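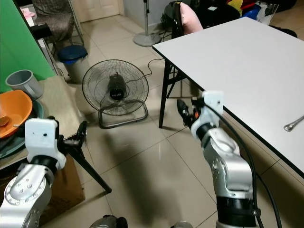

I have worked at the sorting table of Lesex for nine years, and since September I share it with a machine. We receive used household things, mostly cutlery, bowls and clothes, and prepare them for people who are furnishing a first flat. In a normal month 3000 pieces of cutlery pass through our room. Before, all of them passed through my hands and those of Zahira Tambunan. Now the robot with two arms takes a part of the cutlery, and we do other things, and also some new things which we did not have before.

These tips I wrote first on paper for the colleagues at our Coughlan branch, who will get the same robot in spring. Most of them are also useful if you only want to keep a sorting table in good order at home or in a garage.

## Before you start the robot

- Walk once around the table and look at the floor. A fan cord which was harmless for years is now in the wrong place if you must step back quickly. We lead ours towards the back of the room.
- Floor fans stay on the floor and never come up on the table. The wind moves receipts and light plastic spoons, and the robot then reaches for the place where the spoon was.
- Check that the cable on each arm hangs in a free curve. If it is pulled tight when the arm is low, it will be pulled tighter when the arm turns.
- Wipe the tabletop with a cloth which is only a little damp, then dry it. Spoons stick to a wet surface and the fingers slide over them.
- Tie back long sleeves and take off bracelets.

## Laying out the pieces

This was the hardest habit for me. By hand I always tipped the whole bag out and made heaps, and my fingers found the forks by themselves. With the robot we give one piece at a time during the first lessons of the day, and only later small groups.

1. Switch on all the ceiling lights before you judge the position. A strong shine on the table can hide a thin steel handle. If you see the shine yourself, move the piece to the side of it.
2. Put mixed bowls, trays and wooden spoons on the side table. They are for us and not for the robot.
3. Lay the fork with the handle towards the robot and the tines to the far side, with free table all round it. Keep your arm at the side of the table and low, and do not reach across the middle when the grippers are open.
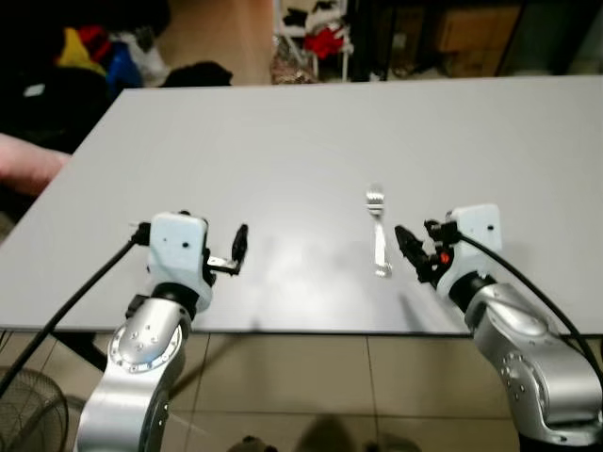 4. Say "clear" aloud when your hand is out. Zahira says it in Indonesian and it works as well, the word is for the colleague at the stop button.
5. If a piece falls, leave it. Stop the arms first, then bend down. I have forgotten this two times and Sudheer Gounder, who looks after our machines, was right to be angry.

## When the fingers miss

Do not push the piece into the gripper to help. I understand the wish very well, one feels sorry for it. But then the robot has learnt nothing and your thumb is between two hard parts. Turn the piece a little, and let it try again.

Teaspoons with a very flat handle are still ours. So are fish knives. In one good hour in November the robot placed 94 forks, and on a bad afternoon it placed 29, and we never found the reason. Write such numbers in the Faltix notebook together with the state of the lights and who was at the table.

## What changed for us

My wrists are better. I say this first, as I was strongly against the robot and I want to be fair. Zahira has more time for the clothes, where you must feel the cloth and look for moths, and she has taken over the repair of zips.

Some things are less pleasant. We talk less, with listening for the motors and saying "clear" all the time. And watching is more tiring than sorting. We asked for a change of places after every six trays, and after some discussion we got it. I recommend to ask for this before the robot arrives, when everybody is still in a good mood.

## Cleaning at the end of the day

- Dust the black fingers with a dry brush. No spray, no Flavov degreaser, even if it is wonderful for pans.
- Collect any forgotten spoon from the table.
- Rinse the cloth and hang it over the sink.
- Move the chairs back to the table only when the arms are switched off and resting.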